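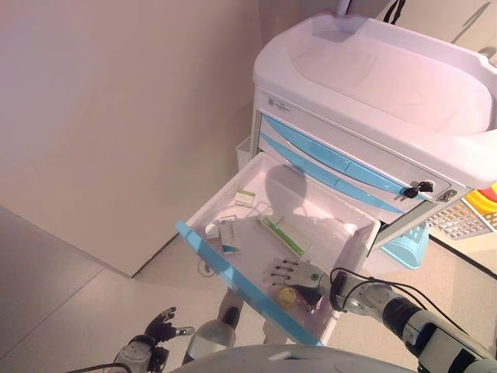 Bottom drawer open, right hand over the yellow one.

The pause was 600 milliseconds long and it was not in any of my code.

I found it in the August logs, in my second week on nights. The hand would come down over the open drawer, spread its fingers and wait. Then it would carry on and pick up whatever it had been sent for. The wait was always the same length, and it only happened at the bottom drawer.

I worked for Kanagaratnam then, on the third floor, in the room with the cart. My job was Primeo, the planner. Primeo was given a list of objects and a goal, and it gave back a path for each arm. The list of objects came from Tukard, which did the seeing. Tukard belonged to a team on the floor below who went home at five, and so by the time I had a question about Tukard there was only Tukard to ask.

I looked for the pause in the arm controller first. I had written some of that as well and I did not trust it. I went through the velocity limits and the joint stops. I turned off the smoothing and the hand came down faster and rougher, and waited 600 milliseconds.

I turned the smoothing back on and went to make tea.

When I came back the robot was where I had left it, with its hand above the drawer. It held still very well. I had the viewer up on the second screen, with Tukard's labels drawn over the picture from the head camera. Box. Carton. Green packet. Yellow cap. And across all of them, in thin red type, a label I had never looked at properly, which said SELF.

I had always taken SELF to mean the arm. Tukard marked out the robot's own body so that Primeo would not try to plan around its own elbow. But the red outline did not stop at the arm. It went on down into the drawer and over the white interior, and there it had a head.

It was the shadow. The ceiling light was behind us, and the robot's head and arm fell across the inside of the drawer, and Tukard had marked that too.

I wrote it up as a fault. Shadow labelled as body, planner waits for body to clear, no risk to hardware. I gave it the number 17, which was the next one free, and set it to low.

The answer was there the following night. It said the label was as intended. It said that nothing in Tukard made the planner wait for a shadow, and had I checked Primeo?

I had checked Primeo. I checked it again.

The next job on my list was cloth. Flokura, who were paying for all this, wanted the thing to be able to put a garment away, and they had sent a box of clothes over for it to practise on. Cloth is bad for planners. A carton is the same shape when you have picked it up as it was before. With cloth, you close the fingers and everything you knew about the shape is out of date. 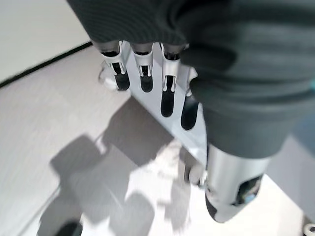 Wrist camera, with the charcoal knit over the knuckles.

I ran the knit over and over. The hand closed on it and lifted, and the knit came down over the back of the hand and hid it. From the wrist camera you could see the fingers pointing at the floor beneath the fabric. The head camera had much less to go on, and each time the knuckles went under, the SELF outline shrank back to the forearm. Tukard had lost the hand.

What Primeo should do at that point is stop. I know this because I wrote the line. If the confidence in the hand's position falls below a set value, hold still and raise an error.

It did not raise an error. I watched the numbers. The confidence fell when the knit came down, and then after a moment it went back up, with the hand still covered. I opened the trace to see where the new estimate was coming from. There was a field in it called source, which normally said camera or joints.

It said floor.

I moved my chair so that I could see what it was seeing. The shadow of the hand and the cloth lay on the floor in large soft shapes, one over another. I could not have told you where the hand was from that. Tukard could, to within 11 millimetres.

Nobody had written this, as far as I could find. I searched both code bases for the word shadow and got one result, a comment on the colour of a button. The perception network had been trained on 3000 hours of the robot watching itself work, most of it in that room, under that light. It had needed to know where its body was when it could not see it, and the shadow had been there every time.

So I went back to the pause.

I put the robot in front of the plastic drawers this time, the see-through ones, and sent it nothing. No goal and no list. I only wanted to log what it did before it was asked.

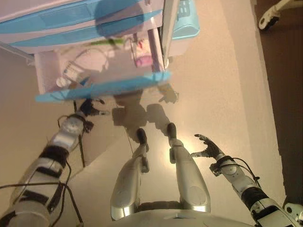
No goal loaded. Head camera, looking down.

It looked down. That was in the startup routine and I expected it. Its shadow ran from the bottom of the drawers back towards its feet, with the head and the body and the limbs all in it. Its arms came up and the hands opened. I expected that too – it was the ready pose. Then the trace showed the source field going round: joints, camera, floor. Joints, camera, floor. It took each of them in turn and compared it with the others, and when they matched it let the planner go.

I timed a round of it at 600 milliseconds.

At the other drawers it had the check done before the arm had finished moving. The bottom drawer, pulled right out, was where the shadow bent. It fell across the inside, where the things were lying, and it took longer to put together, so the hand had to wait for it.

I could have taken it out. There was a flag for accepting the first source that reported, and with the flag set the pick would have been quicker and the graph for Flokura would have looked better. I set it and ran the drawer. The hand went straight down and picked up the yellow cap, with no wait at all. I ran it again and it did the same.

Then I got up and turned off the ceiling light, and left the desk lamp on, and ran it again.

The shadow had gone round to the other side. The hand went down quickly to a place just beside the cap, closed on nothing, and came up. It put the nothing on top of the cart with some care and reported the job as done.

I cleared the flag. With the lamp still on I sent it the same goal. The hand came down and opened over the drawer. I watched the source field. Joints, camera, floor, and they did not match, and it went round again. It went round for most of a minute. The head turned a little, towards the lamp and then back to the drawer, and the hand moved across by the width of a finger.

It picked up the cap.

I closed number 17 and wrote "as intended" in the box. Then I opened a new one for the desk lamp, and put the light back on, and ran the knit until six.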